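Cleaning Cloths: Frequently Asked Questions
Clovstead Shared Workshop, Member Help Pages

The cloth table generates more mail than the laser cutter, the parking and the thermostat put together. Montri Suksawat, who has the misfortune of reading the inbox, has boiled it down to the questions below. If yours is missing, it was either too specific or too rude.

Why are there different colors?

So that the cloth that met the grease never meets the display case. Blue is for benches and general surfaces. Green is for glass and anything shiny. Yellow is for the sink area, and once a cloth has been yellow it stays yellow, in the moral sense as well. Light blue is for screens and keyboards. We did consider letting people use their own judgment. We then looked at the sink.

Where do the cloths live?

On the cloth table, in the bins, when the world is in order. During sorting they live all over the cloth table, and you are asked to wait until they have been put away before helping yourself. 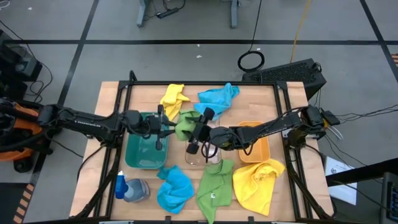 Mid-sort at the cloth table, with the teal bin and the orange tray out and the cloths still to be put away.

Do I have to fold them?

No. Folding was policy for one month, in which the cloths were beautiful and everybody was angry. Drop them in loosely. A crumpled cloth picks up dust exactly as well as a folded one, and Mohcine Ezzat, who wrote the folding policy, has made his peace with this.

Is it the bin or the tray that I want?

Clean cloths go in a bin. Trays are for cloths somebody has started using and means to go on using today. If you leave one in a tray overnight it is treated as dirty, whatever you say about it in the morning.

I can't tell whether a cloth is clean. What now?

Then it's dirty. Please don't smell it to make sure. Put it in the wash bag under the sink and take another one. We own plenty, and the washing machine runs at 40 degrees whether or not your cloth deserved it.

What are they made of, and why does it matter?

The thick ones are microfiber, the looped sort that feels slightly as if it's holding on to your fingers. It matters in the wash. Fabric softener coats the loops, and after that the cloth just pushes water from one side of the bench to the other. The same goes for dryer sheets. Someone donated a very large box of dryer sheets last July and we would be grateful if someone else would take it home.

Should I cut the labels off?

You can if they bother you. A label can leave a fine scratch on soft plastic, so fold it to the inside before you wipe anything you're fond of. If you do cut, cut the label and leave the seam alone. We've had two cloths unravel from the corner inward, and a third that is thinking about it.
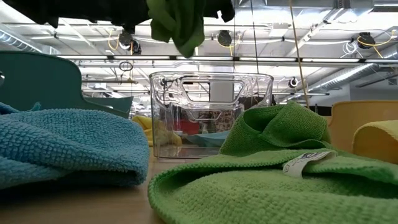

Blue and green microfiber towels before binning. The white label is showing on the green one.

Why is one of the bins see-through?

It's the mixed bin. Odds and ends go there until somebody decides where they belong, and being able to see in was supposed to hurry that decision along. Results have been modest. If you spot something of yours through the side, please take it back. The handle opening is for carrying, so kindly stop posting receipts through it.

Can I take cloths to my own bench?

Yes, up to 2 at a time. Bring them back the same day. The last full count of cloths bought since we opened came to 377, and if you've ever stood at the table looking for a blue one you'll know that they are not all there. We aren't accusing anyone. We've simply noticed that several members have very clean cars.

What may I use in the spray bottles?

Plain water, or water with a little of the dish soap from the shelf. Write what's in it on a strip of tape, even if it's water. No bleach, no solvents, and nothing you mixed at home from a recipe your uncle swears by. Put the bottle back standing up with the nozzle turned to off. A bottle lying on its side is a small puddle making plans.

I used a cloth on oil, paint or glue. Is it saved?

Glue, no. Throw it out and don't feel bad. For water-based paint, rinse it right away and then use the wash bag. Oily cloths must never go in the wash bag or the ordinary trash. They go in the lidded metal can by the back door, and this is the one answer on the page with no joke in it.

Which brand do you buy?

Mostly Worach, sometimes Nela when Worach is out of yellow. The Ait Ali ones were nice but shed blue fluff on everything for their first few washes. If you're donating, any plain microfiber in our four colors is welcome. No white, please. We know what happens to white.

Who do I tell when we run out?

Write to the inbox with 2689 in the subject line, which is the shelf code for cloths and gets your message past the thermostat complaints. Say which color. "The usual ones" has been tried.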